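Chess afternoons return to Rillavton library for the winter

Rillavton, December – The Rillavton Chess Circle is delighted to say that its free beginners' afternoons are coming back to the library's reading room, and everyone is warmly invited, whether they know their bishops from their knights or have never so much as touched a pawn.

Each session starts at 2 with setting up the board, which organiser Annunziata Dal Bello believes deserves far more time than it usually gets. "People want to rush on to the checkmates, and I do understand," she said, "but there is something lovely about putting every piece in its place and learning its name as you go."

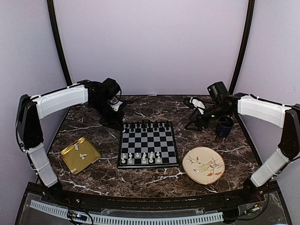
Setting up: black pieces at the far end, white at the near end, with a few squares on the white side still to fill.

Last winter's afternoons drew 100 players from Rillavton and neighbouring Dunamton, some of them grandparents who came along to keep a child company and ended up staying for a game or two themselves. Thenmozhi Reddy will again look after the newcomers' table, and there will be tea – and, we are promised, Graziella Martinelli's ginger cake.

Boards and pieces are provided. Places can be reserved at the library desk.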